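Household Automation: Where the Chores Stand

The Flisbridge office of Gowda has published its winter review of domestic and shop-floor automation, and members will find the section on household work of particular interest. The review draws on 65 trials submitted by participating groups, including the Undach and Zovamley projects, and asks a plain question: which everyday chores can a machine be trusted to finish without help?

Clearing a table after a meal or a delivery remains the most requested task in the member survey. It is also one of the least settled. Bottles, cartons and wrappers differ in size, weight and stiffness, and a grip that suits one will crush or drop the next.
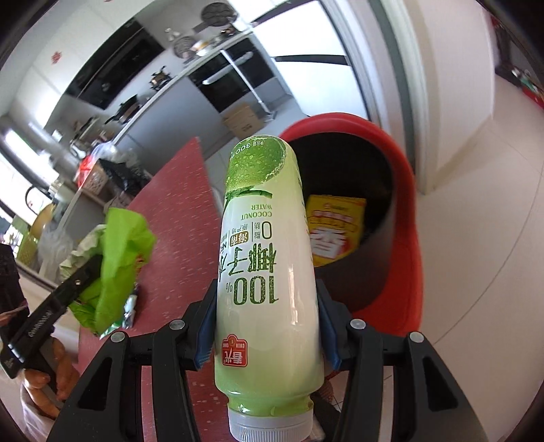 The reviewers give rigid containers the highest marks. A bottle keeps its shape when it is held, and its position can be judged before the jaws close. Of the 65 trials, those limited to bottles and boxes met the standard most often. The Undach group reports that its system now handles such items at a pace suitable for a small canteen, although it still requires a person to start each run.

Soft waste is a different matter. Paper, film and foil fold as they are gripped, and the machine must release them cleanly over the bin — a step that several groups had treated as trivial in their first proposals. 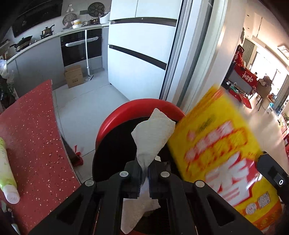 A crumpled paper towel held in the gripper at the trash bin.

Zovamley has made this its main line of work for the coming season. Its proposal sets out 177 practice runs with paper and plastic, to be completed by April, and commits the group to reporting failed attempts along with successful ones. The review panel welcomed that commitment.
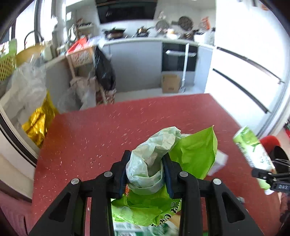
Thin plastic bags received the lowest scores of any item in the review. They cling to one another and hide whatever lies beneath them. Shop-floor members who handle packing film will recognize the difficulty, and the panel advises them against replacing manual clearing at this stage.

The full review runs to 64 pages and is available from the Flisbridge office. Written comments on the household section should reach the office within eight weeks.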